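Humevus and Vurnel extend joint programme on household handling tasks

Sustham, January 2018

Humevus today confirmed that its joint programme with the engineering firm Vurnel will continue for a further two years. The programme gathers examples of everyday handling tasks, carried out in simulation, from which a learning system is trained to control a robot arm and gripper. The current round of work is set at a sink and uses common household containers, among them a spray can and a bottle with an orange top.

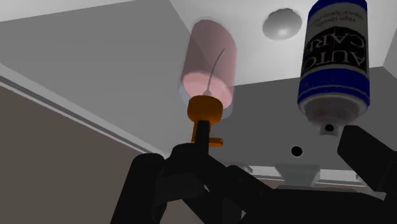 How the examples are gathered

Each example is guided by a trained operator, who moves the simulated arm from a control desk in Sustham. The movements of the arm and the views of the sink are stored together. A second operator then checks the example before it is passed to the training team. Operators work in sessions of up to 200 examples, and the starting places of the containers are changed between sessions.

"A learning system can only be as careful as the people who teach it," said Cremilda Camargo, Director of Research at Humevus. "We have asked our operators to work at a steady pace and to keep the attempts that go wrong, clearly marked as such." 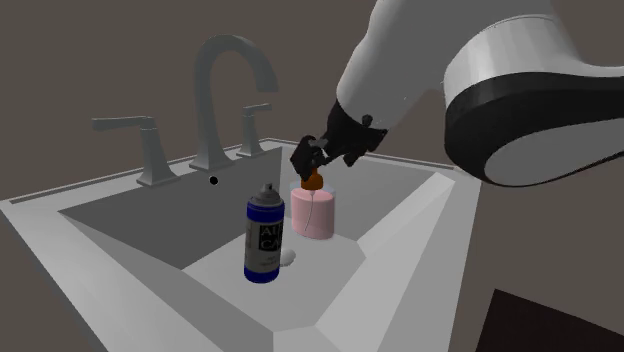 The operating team now numbers 17 and is led by Wellington Bittencourt. Five of its members joined in December, following a training course held at the Andrade site. Gleice Pimentel remains responsible for the written rules by which examples are accepted or returned.

Under the extended agreement, Vurnel will supply further simulated rooms and will maintain the software used at the control desks. Humevus will retain charge of the collected examples and intends to make a first set available to university groups on written request.

Enquiries should be addressed to Cristóbal Zapata, Press Office, Humevus, Sustham.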